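TEX 214 Pattern and Cloth
Notes for weeks 6 and 7 (put together 3 Jun 2020, sorry for typos)
N. Menzies

Reading: Suksawat chapter 4, first half of 5. Skip the dye chemistry for now.

1. Where we got to

Plain weave and twill done. Everybody should be able to draw a 2/2 twill on squared paper without looking it up. If you can't, do the December sheet again, questions 1 to 7.

Reminder of words:
Warp - the long threads, held tight on the loom
Weft - goes across, over and under
Sett - the order and count of colored threads. Also used for how close the threads sit (ends per inch). Annoying, same word. Context tells you.
Selvage - finished side edge
Float - where a thread passes over more than one other thread

2. Checks, plaids, tartans

Check = any pattern of crossing stripes. Gingham is the easy one. Two colors, even stripes, plain weave, so you get three tones: full color, full white, and the half tone where they cross.

Plaid = American everyday word for a multi-color check with stripes of different widths. In Scots a plaid was the garment, the big wrapped length of wool. Don't mix these up in the essay, say which one you mean first time you use it.

Tartan = a check with a named sett, usually the same in warp and weft. Almost always 2/2 twill, which gives the diagonal look in the mixed squares.

How many colors do you see? With n yarn colors you get n solid areas plus n(n-1)/2 mixes. Two colors gives 3. Three gives 6. Four gives 10. Six gives 21, and by then it's mud unless the values are well apart. Do this by hand for three colors, it will be on the sheet.

3. Reading a thread count

Written as letter plus number, e.g. R24 K4 W6. R red, K black (not B, B is blue), W white, G green, Y yellow.

Symmetrical setts: read to the end, turn round, read back. The two end stripes are pivots and are NOT doubled when you turn. This is the mistake everyone makes. In some books the pivots are marked with a slash, in others bold. Suksawat uses a slash.

Asymmetrical setts: just repeat from the start. No pivots.

Worked one, from class:
R/24 K4 W6 K4 R/24
Pivot on R24. Going out: 24+4+6+4+24 = 62. Coming back, leave out both pivots: 4+6+4 = 14. Full repeat 76 threads.
At 38 ends per inch that's a two inch repeat. Big enough for a blanket, a bit much for a tie.
(Sharp eyes: this sett is a mirror of itself already, so you could write it shorter, as R/24 K4 W/6. Check: 24+4+6+4 = 38, half the repeat. Same cloth.)

4. Woven v. printed

Printed plaid is a picture of a woven one. Ways to tell:
- back of the cloth. Woven looks the same or nearly. Printed is paler, or blank
- mixed squares. On a woven check the half tones come from two yarns. On a print they can be any color the designer liked, or faked with dots or hatching
- stripes drift off the grain in cheap prints. Pull a thread and see
- a print can do things a loom can't do easily, dashes, curved bits, breaks in a line

Once it's a print it doesn't have to be cloth either. Paper, tin boxes, vinyl, wall panels. Dashed stripes and dotted bands in the one at the end of this section, worth thinking how you'd weave either of those. (Dashes possible with a two color weft and some patience. Dots, you'd want a supplementary warp or just give up and embroider.)

Scale matters more than people think. Large squares need a large area. The same design at a quarter size reads as a texture from across a room and the white takes over. Try it with the photocopier, it costs nothing. 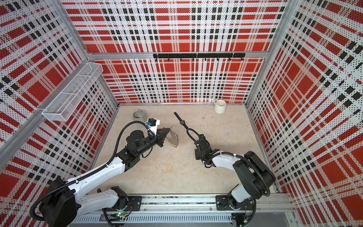 5. Red, black and white as a palette

Three values, dark middle light. Safe. Reads at a distance. Red next to black looks brighter than red next to white, put a scrap of each side by side and squint.

Black outlines between red and white stop the edge from shimmering. The white then looks wider than it is, so designers often cut it by a thread or two.

Mixes: red/black = deep brown red. Red/white = pink in plain weave at a distance, close up still red and white. Black/white = gray. Weavers who hate pink leave white out of the weft. Perfectly legitimate, but then it isn't a balanced sett any more.

6. The Duvcombe mill book

We look at this next week. Bound pattern book from the Duvcombe mill, 400 swatches, most with a thread count in pencil. The order numbers run up to 3,346 but there are big gaps, so don't take that as the number of designs. Several pages are water damaged and 13 swatches have been cut out, reason unknown.

Things to look for:
Urness check - appears under three different numbers, the green shifts each time. Dye lot or design change? Argue it either way
Darwish stripe - not a check at all, filed with them anyway
Arau - place or customer name? Niponn's view is customer. I'm less sure, the handwriting on that page is different from teh rest

Gloves not needed, clean dry hands. Pencils only. No bags on the table.

7. For next time

a) Color in a full repeat of R/16 K2 W4 K2 G/12 on squared paper, plain weave. How many threads in the repeat? Show the pivots.
b) Same sett, 2/2 twill. Only one quarter of it, life is short.
c) Find a printed check at home or in a store, any material. Half a page: could it be woven as drawn, and if not which bit stops you
d) Read Suksawat pages on district checks

Hand in a) and b) together, stapled. c) can be emailed.

Essay titles go up after week 8. Nipon Suksawat is taking the seminar that week, bring the mill book notes with you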